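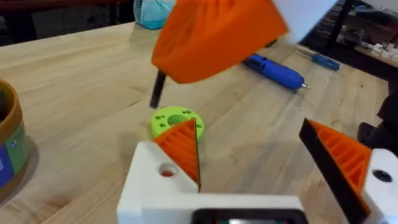 Morena Fabbri had the kettle on before I'd got my coat off, and she was talking before the kettle boiled. I'd come to ask her about Kuretti, the soft-finger kit she has been selling since January, and I barely needed my list of questions.

"It's fingers," she said. "People want me to say something grander than that. You've already got the arm, you buy the fingers and the mounts from me, and you bolt them on."

The kit costs £200 for a pair, with white mounts, spare screws and a paper guide that Agata Melis writes and redraws whenever a customer rings up confused. Agata shares the bench with Morena and does most of the testing (and, I gathered, most of the answering of emails). They have sold 646 sets so far, nearly all to colleges and small workshops, plus a few to people with an arm in the spare room.

I wanted to know why anyone would swap out a hard gripper that already works. Morena pulled a face. "Works on what, though? Give it a box, lovely. Give it something with a silly shape and you're there all afternoon changing numbers."
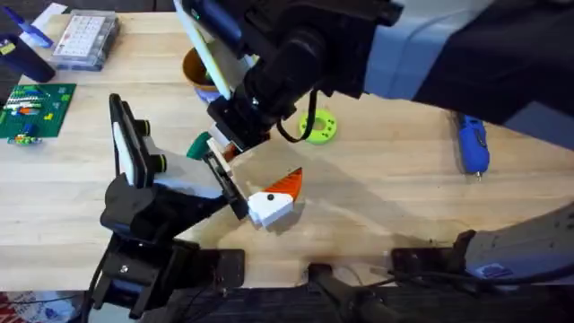 Silly shapes are a bit of a theme with these two. Agata told me their first test pieces were all neat cubes, and they learned next to nothing from them, so now anything goes on the table. My favourite by a mile was the little white block with an orange point sticking out of it, like a snowman's head with a carrot for a nose! "You can't hold him just anywhere," Agata said. "You have to think about the nose."

She runs two arms over the same table and says that's the bit buyers ask about most. Will the fingers put up with bumping into each other? Mostly yes, she said, though she wouldn't do it for fun. The ribs give a little and spring back, and if one does crack you can buy a single finger for £30.

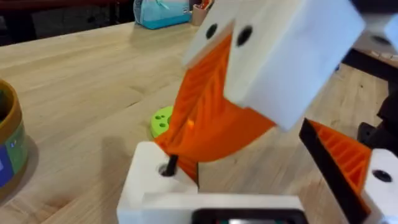

Not everything about it is easy. I've had a set at home for a while, and fitting the second finger had me swearing at a screw I couldn't get a driver near. When I owned up to this, Agata laughed and said the new mount, which they're calling Arko, has been moved round so you can reach it from the front. Existing customers can have it for the price of the postage, which I thought was decent.

I also asked about thin things, as mine is hopeless with a sheet of card. "Don't buy it for card," said Morena. "I tell people that on the phone and they buy it anyway."

There's a bigger bundle coming too, with two full grippers and a stand, at £1,794. I said that seemed a lot. She said it seemed a lot to her as well, until she added up the motors.
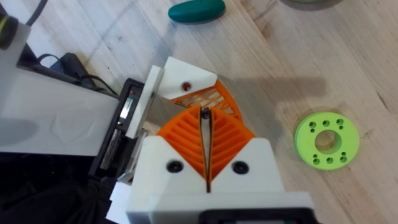

What comes with the kit

Two ribbed fingers, two mounts, a bag of screws and Agata's guide. You'll need your own arm and a small hex key. Orders placed by noon on Friday go out the same day.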